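「片づけは、話を聞くことから始まります」
フェベン・ウェルドゥさんに聞く、小さな修理店の部品整理

2018年2月13日
聞き手・文 ファクンド・モンテシノス

フェベン・ウェルドゥさんは、自転車とミシンの修理店を一人で営んでいます。店の名前は「ベロ」です。開店した年には、棚に部品の箱が3つしかありませんでした。今は部品の種類が411あるそうです。私は日本語で取材をすることにまだ慣れていませんが、ウェルドゥさんはゆっくり、はっきり話してくださいました。

最初に、なぜ自転車とミシンなのかを聞きました。

「父がミシンを直す人でした。自転車は私の趣味です。二つはよく似ています。どちらもチェーンやベルトが動いて、油が必要で、古いものほど丈夫です」

店を始めたころ、部品の管理はとても苦手だったと言います。同じねじを何度も注文し、届いてから引き出しの奥に見つけることがありました。

「ある年の5月に全部を床に出して数えました。二日かかりました。ミシンのボビンケースだけで104個ありました。一生使えますね」

その後、ウェルドゥさんは分け方を変えました。前はメーカー別に分けていましたが、今は「お客さんが何と言って持ってくるか」で分けています。

「お客さんは部品の名前を言いません。『カタカタ鳴る』とか『糸が切れる』と言います。ですから、カタカタの棚、糸切れの棚があります。ほかの修理屋さんには笑われますが、私の手はそのほうが早く動きます」

記録は紙のノートです。一度、パソコンの在庫表も試しましたが、油のついた手でキーボードをさわるのがいやで、一か月でやめたそうです。ノートには、部品を使った日と、お客さんの言葉をそのまま書いています。

「読み返すと面白いですよ。『自転車が怒っている』と書いてあります。ブレーキの音でした」
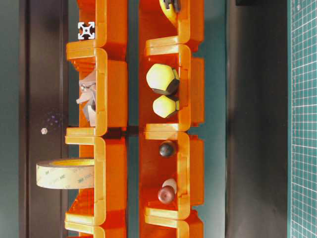
オレンジ色の半透明の収納ケース。前が丸く開いた、積み重ねられる形。

入れ物についても聞きました。ウェルドゥさんは、ふたのない入れ物をすすめています。

「ふたがあると、閉めたまま忘れます。ほこりは入りますが、ほこりは拭けばいいです。それから、入れ物を先に買わないでください。私は先に買って失敗しました。まず中身を減らして、残ったものの大きさを見てから買います」

費用は、一つの棚に2000円くらいまでと決めています。足りないときは菓子の空き缶を使うそうです。

最後に、これから店で何をしたいかをうかがいました。

「ノートを見ながら、若い人に教えたいです。ただ、私の字がとてもきたないので、まず書き直さなければなりません。今、一冊目の半分まで終わりました」

話の途中で、ミシンをかかえたお客さんが来ました。「糸がからまる」と聞くと、ウェルドゥさんは「糸切れの棚の下です」と私に言って、立ち上がりました。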